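Chapter 3
Where the Examples Come From

Most accounts of robot learning begin with the model. We begin a step earlier, with the people who produce the examples, and with some doubt about what those examples are worth. A learning system that copies behaviour will copy whatever it is given, including the hurry and fatigue of the person giving it.

The Visetti kitchen set, which we will return to throughout this chapter, was gathered by 14 operators in 23 homes using hand-held grippers. Its authors describe the result as "diverse". Readers should ask what that word is doing. Twenty-three homes sounds like plenty until you learn that most of the recordings were made in 3 of them, on the same few tables, by whoever was free in the afternoon. A policy trained on the full set reached 76 per cent success at moving cups and canisters. The tests were run in those same 3 homes.

None of this makes the data useless. It does mean that the headline number answers a narrower question than the one most people think they are asking.

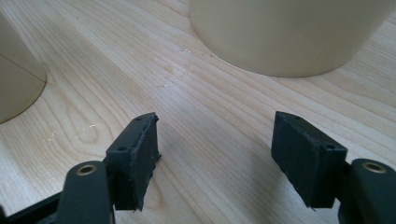
Does a larger set of demonstrations always produce a better policy?

Extra recordings help when they cover situations the system hasn't met, and they do very little when they repeat the ones it has. A thousand near-identical grasps can even do harm, by teaching the system to favour one approach angle where several would work.

The Kokar and Risura projects took opposite views on this point. Kokar paid its operators by the recording and got a great many short, tidy ones. Risura paid by the hour, asked for fumbles and recoveries to be kept, and ended up with a smaller set that was a nuisance to label. Supporters of each have claimed a win. Neither team has trained on the other's data under matched conditions, so we would treat both claims with caution.

Section 3.1 sets out the usual collection procedure. Section 3.2 looks at the Krishnan protocol for rejecting bad recordings, and at how much judgement is tucked away in the word "bad".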